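Can a machine do the dishes yet? (or anything else around the house)

kettleandcrumpet
My brother-in-law reckons we'll all have a robot folding our undies by July. I fold for a family of five, so I'm listening, but I've been hearing this since I was a kid. Has anyone here seen one do a real chore, start to finish, in an ordinary messy house?

Panya Suksawat
Depends what you call a chore! We've got a Povura doing the floors and I love it to bits (it gets stuck under the couch every second night, but still). Floors are flat though. Picking things up is where it all goes pear-shaped.

shedlife517
Disagree a bit. At work we run a Clurkico arm that packs 300 cartons a shift and hardly drops one. Picking up is solved.

Panya Suksawat
Same carton every time, mate?

shedlife517
Well, yeah. Two sizes.

Xuelian Dai
That's the whole problem right there. I spend my days with hand-held grippers, the sort a person squeezes, and you learn fast how much your own fingers do without asking you. A tissue box is easy enough. A kettle has a handle and a lid knob, so you've got to decide which bit you want before you go anywhere near it. A mouse drags its cable along behind it. And a skinny pen flat on a desk, ugh, I'd sooner do ten kettles.

kettleandcrumpet
So that's a no on the undies?

Xuelian Dai
Not by July, no. Clearing a desk, in a few years, slowly, I'd put money on that.

grumpyehlers
I paid $2582 for an Ehlers mower that's meant to look after itself and I still do the edges by hand. A few years my foot. You lot are too generous.

shedlife517
Mowers are a different animal. Did you peg the boundary wire properly?

grumpyehlers
Yes I pegged the flaming wire.

kettleandcrumpet
Vavetti have a waiting list for a laundry one, 247 bucks deposit. Tempted??

Panya Suksawat
Keep your money and buy a decent clothes horse. Xuelian, what does your bench look like? Keen to see the kettle.

Xuelian Dai
No worries, see below. I'm off to make a cuppa.

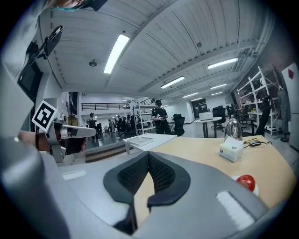

Grippers at the desk, kettle and tissues up the back, mouse and pen off to the right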